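Looking after an oiled table top

My mother polished everything with the same yellow duster, and for years I did too, until our big table went sticky one June and I had to learn a bit more about it. Oiled wood wants very little, I'm glad to say. Wipe it with a cloth wrung out in warm water and a drop of washing-up liquid, go along the grain, then dry it straight away with an old tea towel (the thin ones you'd be ashamed to give a guest are best!).

For sticky patches, leave the scrubbing sponge alone. Lay a warm damp cloth over the spot, put the kettle on, and by the time you've had your tea it will usually lift.
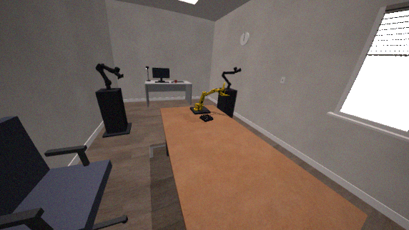
A long top shows every crumb, so keep a cloth handy.

Once or twice a year, give it a thin coat of oil — and I do mean thin. My neighbour Deepak Jaiswal poured his on like gravy and couldn't eat at his table for 22 days, poor man. Rub it in, wait a quarter of an hour, and wipe off all you can.

Please spread the oily rags out flat outdoors to dry before you bin them, as they can heat up and catch fire if they're left in a heap. I hang mine on the washing line, well away from the shed.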